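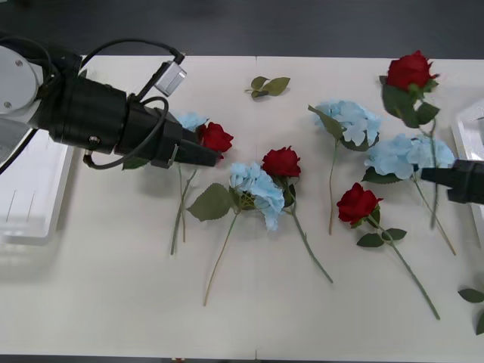 Obadia Chege

Our display services unit in Sillwood is considering a one-year subscription to the Jirnora two-arm tabletop kit, and I would be grateful for advice from members who have used it for artificial stock. The unit maintains the silk and plastic arrangements for several public buildings. Stems come back to us mixed and must be sorted by variety before they are stored or issued again. During the demonstration, roses and pale blue hydrangeas were laid out together on a white table, with their leaves and stems close to one another, and the arms were asked to pick up one item at a time. This is a fair representation of our returns, except that ours also include ivy, ferns and a great deal of loose greenery.

The quotation from Rashidi, who supply and support the kit in our area, covers both arms, the cameras, the control software, installation and two days of training. It doesn't cover the table, the trays or any change to the task after installation. A change is charged as a separate visit. The minimum term is 12 months and notice must be given 60 days before renewal.

I have three concerns on which the sales literature is silent.

First, the condition of the goods. Many of our hydrangea heads are older than the staff who handle them, and petals come away if the head is held in place of the stem. The literature speaks of "gentle handling" without stating what this means.

Second, the loose pieces. Single sprigs of leaves separate from the stems in transit. At present a member of staff sets them aside for repair. I was told that the software "can be taught" to do this, and I would like to know whether that teaching is included in the two days.

Third, floor space. The room available to us at Sillwood is narrow and is also used for packing. I would welcome any information on how much clearance is needed behind and beside the arms, and on where the screen is best placed.

A decision is due before August. I should add that the unit has no technical staff. Any daily adjustment would fall to the people who now do the sorting. 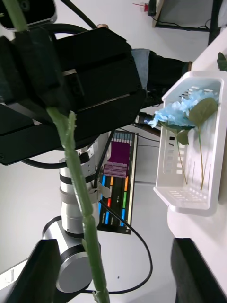 Community Help Bulletin, Issue 63, page 2

Peter Danko

I can answer in part. The property stores at Faltstead took the same kit on the shorter trial term, and I was responsible for writing the acceptance report.

On clearance, the brochure shows the table and the arms and leaves out everything else. Please allow for the screen, for a person to stand near it, and for the cables. One cable will tend to fall in a wide loop on the floor unless it is tied up, and in a room shared with packing staff that loop is a trip hazard. We required the supplier to fit cable covers before we signed for the work. Ask for this in writing at the quotation stage. It was done for us without charge, but only after an exchange of letters.

On containers, a basket with slots in the side and base is convenient for washing stock, but thin stems can find their way into the slots. For artificial flowers I recommend a shallow tray with solid sides. It is a small expense and you are not obliged to purchase it from the supplier.

On the condition of the goods, I can report only what we recorded. We ran 400 picks over the trial period with a mixture of single stems, and we inspected the heads afterward. Most of the damage we noted was to stock that was already weak at the joint between head and stem. I would not send old hydrangeas through the kit until a sample of your own has been tested in your own room. The demonstration stock was in better condition than ours, and I expect it was in better condition than yours.

Training took the full two days and was competently given. It dealt with starting and stopping, clearing a fault, and changing between tasks that had already been set up. It did not deal with setting up a new task. Your loose sprigs would, in my understanding, count as a new task.

Two smaller points. The stems must be spread out before the arms begin. If a box is simply emptied onto the table, a person must separate the stems first, and this time should be included in your estimate of savings. Also, the support line keeps office hours. If your sorting is done in the evening, you will wait until the next morning for assistance.

On balance we did not renew. The kit performed as specified, but our volume of work did not justify the charge. A larger store may well reach a different conclusion.

Brian Nyaga

We have had one for a while and it is fine. Keep the table clear of packaging and do not change the lamps once it is set up. I do not know about hydrangeas. The invoice comes in advance, so check that your finance office permits it.
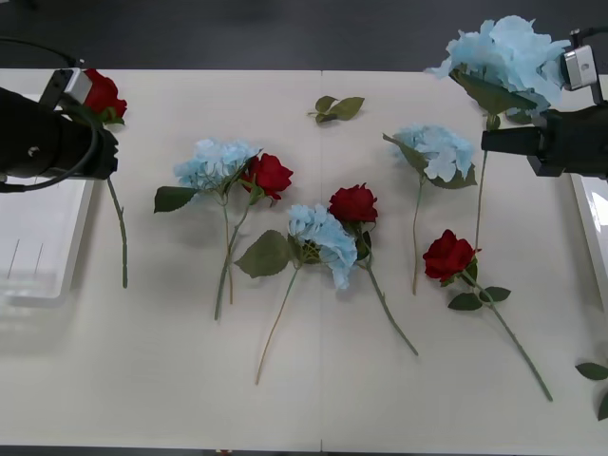 Muthoni Rotich

The question of cost per stem deserves more attention than it has received in the replies so far. Before signing, I would ask Rashidi to run a session with a mixed box from Sillwood, packed in the usual way, and to let one of your own sorters observe and time it. The time spent laying out the stems and emptying the trays should be included. A figure taken from prepared stock will not assist you in making a case to your management.

I would also ask whether both arms will be in use for your task. When each arm is holding a flower at once, the rate can look attractive, but it depends on having a clear destination for each variety on the side where it is picked up. With four or five varieties and two trays, some items have to be put down and collected again. My department resolved this by sorting in passes, with one variety removed at each pass. It is slower, but the staff found it easy to supervise.

With regard to the contract, please read the clause on changes to the task with care. Ours was amended so that one change in the first year is included in the subscription. The supplier agreed readily when asked. If your loose greenery can be defined clearly, I suggest that it be named in the schedule from the outset, with sample pieces attached to the order.

I do not share the view that a unit without technical staff should decline the kit. Awuor Laizer, our senior sorter, had no previous experience of such equipment and now runs it on her own for most of the week. She did ask for a printed fault sheet in plain words, and I would advise you to request the same.

Home Browse topics Equipment and services Post a reply Contact the moderators

Last updated 2021-04-10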